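Hand-held grippers: Satus pads or Nernik pads for soft stuff?
Grippers and end effectors - page 1 of 1

ukitgate_rasha
Two sets of finger pads, one bed, and my dignity already gone. I've been comparing the Satus pads with the Nernik ones on folded bedding and knitwear, 25 picks per item, and the plush blanket is winning. It's thick, it's slippery along the pile, and every fold looks like a good place to grab until you grab it. The pads start either side of it and I close slowly.
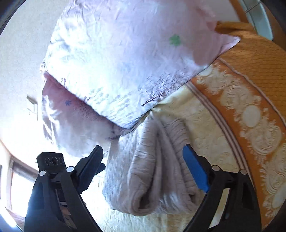 Rasha Abu Hammour
Satus pads so far: fine on the top layer, hopeless at persuading the rest of the blanket to come along. Nernik pads bring the lot but leave a dent in the pile that takes an age to brush out. Has anyone got a setting that does both? I'm on the stock Aoun controller, firmware 709, force limit at 300.

bentspanner
300 is far too high for plush. You're squashing it and then blaming the rubber. Halve it and go in lower down.

duc_luong
Disagree. I ran 3,000 closes on towels with the Nerniks and the low force ones were the ones that ended up on the floor. I'd look at the approach angle first. Come in flat and you only ever meet the top fold.

bentspanner
Towels are not blankets, Đức.

duc_luong
They're blankets with less ambition.

ukitgate_rasha
Tried both before tea, thank you, gentlemen. Lower force lost me the blanket four times. Steeper angle was better, though my wrist has filed a complaint. The cable-knit jumper is another matter. Fold it with the cables running away from you, open the fingers wide and go for the bottom edge.
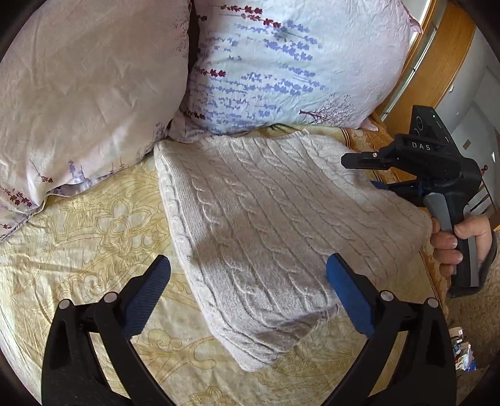
It gives the pads something to bite on, and I'd happily use either set for knitwear. For the blanket I'm leaning Nernik and buying a clothes brush.

old_fourbar
What's the wear like? My Satus pads went shiny by August and I'd only had them since spring.

ukitgate_rasha
No shine yet, but they've had an easy life until now. Will post again once I've done the duvet cover - I'm putting that off.

bentspanner
Still say 300 is too high.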